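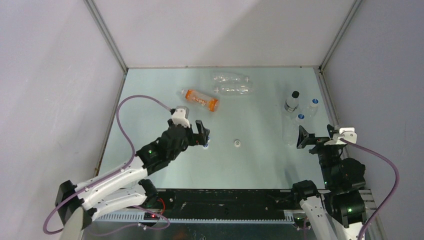 Plastic bottles and caps on one of our sorting tables.

Bottle and Cap Sorters Wanted, Part-Time, Tindow Reuse Workshop

If you are the kind of person who can't put a bottle in the bin without taking the cap off first, we would very much like to meet you! Tindow is a small reuse workshop on the ground floor of the old Barbier building, and we are looking for 4 part-time sorters to join us from October.

The work is simple to explain, though it takes a week or so to get quick at it. Bottles come in from the schools, offices and sports clubs on our collection route, all mixed together, and they need to be sorted by hand before they can go anywhere useful. Clear plastic goes one way and colored plastic (the orange ones are always popular with our craft groups) goes another. Caps come off and are kept apart from the bottles, white with white, blue with blue, black with black. Labels are peeled if they come away easily and left alone if they don't. Please don't worry if you have never done anything like this before. Most of us hadn't either, and you will spend your first shifts beside somebody who knows the tables well.

You would be working three mornings a week, 8:30 to 12:30, and Monday is the one morning we need everyone, as the weekend collections arrive then and the hallway fills up fast. The other two mornings we can settle between us, and we do try hard to fit them around school runs, classes and other jobs.

Sorters can sit or stand, whichever suits you. We supply gloves and aprons, and there is coffee and tea at ten (bring your own mug if you are fond of it, the house ones are tiny). The room is warm in winter and the radio is usually on, with the choice of station going by turns.

It would help us if you:

- are comfortable using your hands for a few hours at a time
- can tell colors apart reliably, including under indoor light
- don't mind a sticky bottle now and then
- can be with us at least through the spring

You don't need a diploma, a car or perfect English. Pay is by the hour, the same rate for every sorter, and training time is paid like any other time. Ask us for the current rate when you get in touch and we will gladly send it along with the full job sheet.

To apply, drop a note at the front desk at 535 Jisteck Road, or write to us at Tindow, P.O. Box 1736. A few lines about yourself and the mornings you could work are plenty. We will invite you for a short visit so you can see the tables and try your hand at a crate or two. The Ikon bus stops right across the street, and the side door has a ramp.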